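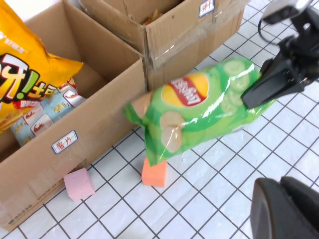
By Leteck Rajput, business reporter
3/22/18

Clundel opened its new sorting hall to the public on Thursday, and the robots were put to work on snack food.

The open day drew 311 people, most of them from Osov and the towns nearby. Groups of 20 were taken through in turn, with each tour running 60 minutes.

The main demonstration used chips and other bagged snacks, with open cardboard boxes to put them in. A label on one box was handwritten in red with the Chinese characters for potato chips. Bags are a hard job for a gripper. The plastic slides and crinkles, the contents shift, and no two bags sit the same way. Squeeze too hard and the customer gets crumbs.

Coloured foam cubes were set out on the floor as well. Staff told visitors the cubes are used for practice before a robot is moved on to real goods.

Clundel said it wants the system to handle mixed orders for small grocers, where a single box might hold chips, noodles and soap. Most of that packing is still done by hand, and the company said it has no plans to cut jobs at the Osov site – staff would move to checking and dispatch.

Several visitors asked about speed. The company would not give a figure, but said a trained packer is still faster on soft items. Tins and cartons are easier, and the company expects to start with those.

School groups had the hall to themselves for the first 3 hours of the day, and older students were allowed to try the hand controls.

A second open day is planned for May. Entry is free, but places must be booked through the Clundel front office.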